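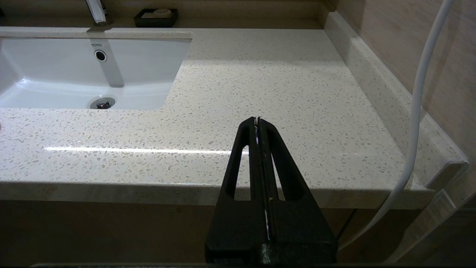
8 February 2021
By Zlatko Kovačević

Every February I sit down with a pot of coffee and next year's equipment budget, and every February I get the arm right and the rest of it wrong. I've done this four times now for the cleaning side at Tumunel (we look after washrooms and guest bathrooms, a lot of them) and I'd like to save somebody else a bit of grief.

So, the arm. Everyone wants to talk about the arm! Payload, reach, how many joints, which controller. I sat through a whole morning of it with the sales people from Baltero, who were lovely and brought pastries, and at no point did the word "countertop" come up. I only thought of it on the drive home. We were about to spend most of a year's money on a machine whose job is to wipe around a faucet and pick up a bar of soap and put it back, and we'd spent three hours on the part that hangs in the air doing neither.

My opinion, and I'll stick to it, is that you should budget from the fingertips backward. Start with the thing that touches the counter. What does it have to pick up? How thin is it, how slippery, how easily does it scratch or get scratched? Polished quartz with speckles in it is a pain for a camera, and so is anything chrome, and a glossy counter under a bathroom light throws a bright streak right where you want to see what you're doing. A soap dish up on a back ledge is a different reach from a sponge at the front edge. Write all that down first. Then price the gripper, then spare fingers, then the camera, and only after that go looking for an arm that can carry the lot.

I know how that sounds to a finance department. They like the big line at the top, and they like it to have a serial number. Ours has a rule that anything under $2,000 goes through as supplies and anything over it is a capital request with three signatures, and you would not believe how much that one rule shapes what we end up buying. Our last set of gripper, mount and camera came to $3,208, so off it went for signatures, and it sat in a tray for weeks while the arm it was meant for was already bolted to its cart. A very expensive coat rack.

The spares are worse. Fingers get scuffed. They knock against sinks and cabinet edges and they lose their grip on wet things long before they break, and the first year I put down exactly zero dollars for replacing them because I figured they'd last. This year I've asked for $1,450 for fingers, pads and cables, and I've already been asked twice whether it could be less. Sure it could! Then we stop work in October.

Now, there's a fair argument on the other side, and my colleagues at the Mudgway site make it every time we talk. They say buy the best arm you can afford, once, because it'll outlive any gripper, and you can always hang something better on the end later. I do see it. If you've got steady money coming every year, that may well be the smarter order. But most of us don't. We get one decent year and then two lean ones, and in the lean ones you're stuck with whatever is on the end of that arm. I'd take a middling arm with good hands over the reverse, any day of the week.

The other thing I'd put in the plan is time in a real bathroom. We used to test on a clean bench with a plastic tub standing in for the sink, and that's fine for finding out if the software starts. It tells you very little about a side splash that slopes down toward you or a loose cord hanging past the edge of the counter. For the Lakance trial I've put in money for bathroom hours: access, somebody to be there, towels, replacing whatever gets chipped. It got questioned, of course (the towels especially). I left it in.

If you're filling in the form this month, try it once from the bottom up. Put the arm on the last line and see what's left for it. It might be a smaller arm than you wanted, and I'd be curious to hear how you get on with it.

Last updated: February 2021

Contact | Copyright Tumunel 2021 | Back to top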